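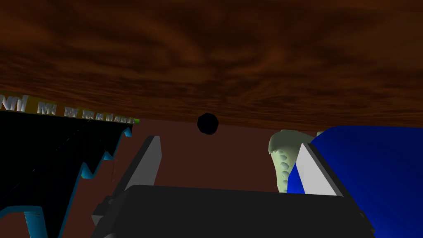 Alavwood Automation Planning Office

About us

We help schools and small manufacturers in the Flustdale district plan and budget for robotic equipment. Our office keeps a register of 199 costed items, from gripper fingers to complete work cells, and reviews it every August.

Each plan is tested in simulation before a purchase order is raised – the Kevetti program began this way. Clients receive 2 written quotes and a maintenance budget. We do not sell equipment or accept commissions.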